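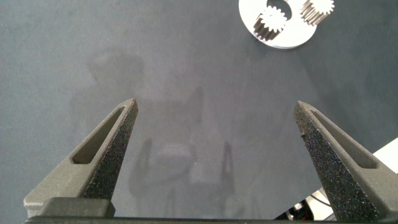
Workbench Tops, Dark Gray

Photos from the Bainbridge shop, put up 12/15/19 by Barry Sugden. The finish is matte and a little mottled, and the tone shifts with the light. Click any picture for the larger size.

Dark gray, matte. Looks lighter toward the middle of the top and darker out at the sides.

The top is 60 inches long and wipes down with a damp cloth. No wax or polish.

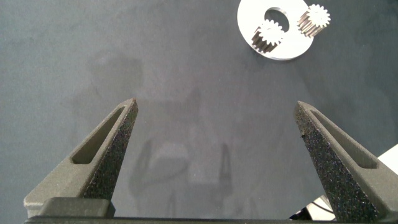

Small metal parts can go straight on the surface. For anything with a sharp edge we put down a Perkau mat first, 8 to a pack.

Tops are ordered through Jimport and take roughly 96 hours to reach the shop. Leave the wrap on until the legs are bolted up.

More photos: Benches, Shelving, Floor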